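Ticket 296: Table wobble and board creep, Table 4, Flastdale shared workroom
Status: Resolved, leaving open until Wednesday in case it comes back
Raised by: Jasmina Kos
Picked up by: Borislav Bošković

Jasmina, 8:50 am
Hi Borislav! Two things with table 4. The big white board we lay over the top won't stay put. It creeps towards whoever's working, and by morning tea it's hanging over the front. Plus the whole table rocks if you lean on the left corner. Plates slide, people get cranky. The Kelmendi board on table 2 has never done this, same room, same carpet.

Borislav, 9:35 am
Ooh, good one, I love a wobbly table. Can you tell me:
- does it rock with the board off?
- did anyone wipe the timber down with the new polish from the cleaning cupboard?
- is the board the 1000 mm one or the longer one?

Jasmina, 10:10 am
Board off, still rocks. Yes to the polish, I did it myself on Monday and it came up beautifully, sorry. It's the longer board, the Bristesier.

Borislav, 11:20 am
Right, two separate faults then. Had a crawl around underneath. The back left foot was wound nearly all the way in, so I gave it four turns out and she's sitting flat. The carpet has packed down a bit on that side as well, so I've shifted the table about a hand's width off the old dents.

For the creep, polish is the culprit, I reckon. Tried first:
1. Dry cloth on the timber. No change, board still slid with one finger.
2. Warm water and a drop of dish soap, dried off, board back on. Much better! Still moved with a decent shove.
3. Same again plus four squares of the grippy shelf liner, one under each corner. Solid as.

The liner is the 50 cm roll from Gritgate, grey, bottom drawer. Plenty left if you want to do table 2 while you're at it.

Jasmina, 1:45 pm
You are a legend. Leaned on it with both elbows and nothing. One more question, the board used to sit hard up against the back edge and now there's a strip of timber showing. Should I push it back?

Borislav, 2:05 pm
Leave it, please! I set it forward on purpose so you can get your fingers behind it and lift it for cleaning. If it's up against the back edge you end up dragging it, and that's how the liner rolls up. I tried it with an oval plate sitting on the right half, where you said things slid the worst, and thumped the table a few times. Didn't budge. Very pleased with that.

Jasmina, 4:15 pm
Afternoon lot have been on it since lunch and not a single complaint. I've put the polish back with a note on it: chairs only.
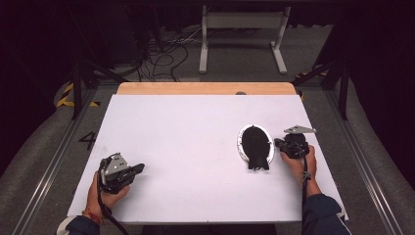 Borislav, 4:30 pm
Perfect. I'll check the foot again on Wednesday, as they can wind themselves back in the first few days. If it starts rocking before then, give it half a turn anticlockwise looking down from the top and let me know how you go.

Flastdale Facilities Help Desk | Contact us: ext. 2000 | © Flastdale Workrooms | Back to top
We use cookies to keep you signed in to the help desk. Accept | Manage settings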